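# Film night moves to Stikura after the boiler gives up

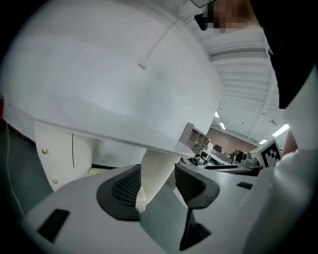

**Nadja Nägeli**
*Film night organiser and occasional news writer*

2021-12-18

Well, it finally happened – the boiler at the Fokar hall packed in halfway through the second reel of last night's film, and I watched the last hour in a hat, two jumpers and somebody else's blanket. The ending was lovely, I think. I was mostly looking at my own breath.

So we're moving! From the next showing until the end of March, film night will be upstairs at Stikura, the café behind the old bus garage. They've got radiators that work and a very big sofa (first come, first served, and I am always first). The room holds 150 people if everyone likes each other, so there's plenty of space for us lot.

Tickets stay the same price and your season card still works. Doors open at seven and the film starts half an hour later, give or take however long it takes Ha-rang Yeom to find the right cable. Ha-rang has been running our projector for 19 months now and has kindly agreed to carry the thing up two flights of stairs, so please be nice and bring biscuits.

First up in the new place is *Mallet*, the one about the croquet club that falls out over a will. I've seen it twice and cried both times, which I didn't expect from a film with that much lawn in it. After that it's *Juloron*, picked by you in the autumn vote. I voted for something else and I'm still a bit sulky, but I'm told it's very good and only a little bit frightening.

The Fokar people say a new part for the boiler is on order and will cost them 1,000 pounds, fitting included. There'll be a tin by the door at Stikura if you've got any spare change. I grumbled about that hall all last winter and now I miss it already – the squeaky seats, the tea hatch, all of it.

If you left a green scarf or a single glove behind last night, I have both at home. Drop me a line or just grab me at the next film. I'll be the one on the sofa.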